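The Understudy Town

The town of Tumstead had been second in everything for so long that it had put the fact on the sign. TUMSTEAD, it said, SECOND OLDEST FERRY LANDING ON THE RIVER. The oldest was Dillari, four miles upstream, which had a cathedral, a bakery with a line out the door, and an attitude.

I moved there in November to write the town history. The pay was 3535 dollars and the use of a room over the hardware store, where the radiator knocked at night like a man who had forgotten his keys. The town wanted 200 pages. I had read the archives by the end of the first week and figured I could give them nine.

The archives were kept in a bread box. They held a deed, a recipe for eel, and a long correspondence with Dillari on the subject of a bell. Dillari said Tumstead had stolen it. Tumstead said it had been lent. The letters went on for 185 years, and the handwriting changed but the tone never did. The last one, from our side, read in full: "What bell?"

"You'll want to leave that out," said the mayor, who was also my landlady and, on alternate mornings, the ferry.

"It's the only thing that ever happened here."

"We had a flood."

"Dillari had a bigger one."

She looked out at the river for a while. It was the color of weak tea and going the wrong way, as far as she was concerned, because it got to Dillari first.

So I asked about the bell. I asked at the hardware store, and they sold me a hinge. I asked at the Namalura, the one restaurant, where the waiter said he was from out of town himself and had only been there 31 winters. I asked the priest, who had a church with a very fine tower and who called people to service by leaning out of it and yelling.

"Why don't you use a bell?" I said.

"People would hear it," he said.

I wrote it all down. By the new year I had 60 pages, and most of them were good. I read a chapter aloud at the library, standing between the seed catalogs and the large-print westerns. It went over well until the word "bell," when everyone in the room got up to see about their coats.

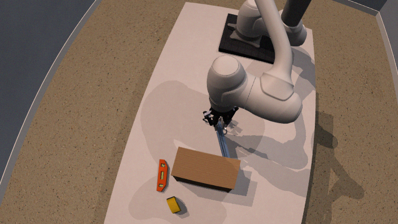 A long table, pale and patient.

The mayor came up to my room that night with a bottle of Atanasov, a plum brandy that tasted like a lawsuit. She had the manuscript under her arm.

"It's very nice," she said. "Is it the second-best town history you've ever read?"

I said it probably was.

"Then we'll print it." She poured. Somewhere under the floor, a good way below the hardware store, something large and bronze shifted against something else and gave out one low note. It went on for quite a while. The glasses hummed along with it.

"Radiator," said the mayor.

"Radiator," I said, and reached for the hinge, which I had been using as a bookmark.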